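# Sorting a gray bin of household odds and ends: how do you stop it filling right back up?

Posted in Home & Storage by **Shuk-fan Kao**, 18 June 2026

I have two gray bins for the small stuff that floats around our place and I love them, I really do, but I need some advice on how to run them!
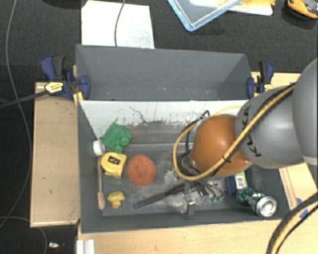 The first one is the "everything" bin. Tape measure, toy bits, little caps that belong to who knows what, all of it goes in there. The second is supposed to be for things I've sorted and want to keep handy, and I keep failing to get anything into it. I start out full of energy, pull out five or six things, then I find something like a battery that may or may not be dead and the whole evening goes on hunting for the battery tester (which lives in the everything bin, naturally).

What I'd love to know:

- Do you sort by what a thing is, or by which room it gets used in?
- Do you put dividers in a deep bin, or does that just eat up the space?
- How do you get crumbs and that chalky dust out of the bottom corners? I've wiped and wiped.
- Is there any point in keeping caps and lids with no partner?

We're in a two-bedroom apartment, one hall closet, and the closet shelf is just deep enough for both bins side by side. I've looked at the Dilto drawer towers but I'd rather make the bins work if I can. I like being able to carry the whole lot to the table!

---

**Iason Gavalas**

Oh, this is my favorite kind of job! I did exactly this with our hall closet last October and I still open the door sometimes just to look at it.

Sort by where it gets used. I tried sorting by type first (all the metal things, all the plastic things, all the stringy things) and it looked wonderful for a week, but when my daughter wanted to hang a poster she had to visit three different boxes. Now there's a "putting things up" box with the tape measure, picture hooks, a pencil stub and a small level, and she can grab it without asking me.

The way I'd do it with your two bins:

1. Put an old sheet on the table and tip the full bin out. All of it. Picking things out one at a time is so slow, and you keep seeing the same top layer.
2. Pull the toys first. They're usually easy to spot, they're bulky, and the heap shrinks fast, so you get a nice boost early on.
3. Make piles by room. Kitchen, desk, fixing things, kids. If something has sat in your hand for longer than a slow breath, it goes on a "don't know" pile.
4. Walk the room piles to their rooms right then, before you sit down. I can't stress this enough, the sofa is the enemy.
5. What's left is the stuff that truly lives in the closet. That goes in the second bin.

Batteries you aren't sure of go in a cup. Test the whole cup at the end in one go. It takes a few minutes and it doesn't wreck your evening!

On dividers, I'd skip the fixed kind. I use shallow tubs that sit inside the bin and lift out. Mine came from a Kodow set, but cut-down cereal boxes did the job for months before that and I was very fond of them. You do lose a bit of space around the edges. I push the long skinny things down there, rulers and so on.

As for the lonely caps, give them a jar with a lid and put the jar somewhere you see it. I matched two of mine with their bottles in the first month and threw the rest out with a clear conscience.

---

**stevens_lane_mom**

get the drawers. bins are where things go to die, sorry. we had bins for years and I bought the same tape measure twice

---

**Pilar in the sunroom**

I'm going to stick up for bins! We've had ours since we moved in and they get hauled out to the porch, the car, my sister's house, everywhere. You can't do that with a drawer tower.

For the dust in the corners, do it dry first. That was the big change for me. If you go in with a wet cloth the fine stuff turns to paste and sticks in the corners, then dries back to the same chalky film. So:

- Take everything out and turn the bin over outside. Give the bottom a few good smacks.
- Go around the corners with a dry paintbrush, a cheap one an inch or so wide.
- Vacuum up what the brush loosens.
- Then wash with warm water and a squirt of dish soap, rinse, and let it dry all the way before you load it again.

Scuffs are a different matter. Some gray rub marks come off with a paste of baking soda and water if you're gentle, and some are just part of the bin now. Mine has plenty and I've stopped chasing them. A piece of non-slip shelf liner on the floor of the bin keeps small things from sliding around, and you can pull it out and shake it whenever you like. Trim it a little short so it doesn't curl up the sides.

I'd also put a strip of masking tape on the front of each bin with what it's for. I wrote "SORTED" on ours and my husband laughed, but he does stop and think now before he drops his pocket change in there.

---

**Shuk-fan Kao**

Thank you so much, I'm all fired up! Sheet on the table tonight, toys first, and I've already found a jar for the caps. Pilar, I had been going in with a wet cloth every single time, so that explains the paste. I'll try the paintbrush on the empty bin before I put anything in it.

Iason, how deep are your lift-out tubs? I'm wondering if I could stack two layers.

---

**Iason Gavalas**

A bit less than half the depth of the bin, so two layers fit with room for your fingers. Put the things you hardly use in the bottom ones. And cut a notch in the rim of the top tubs if you're making them from cereal boxes, they're much easier to lift!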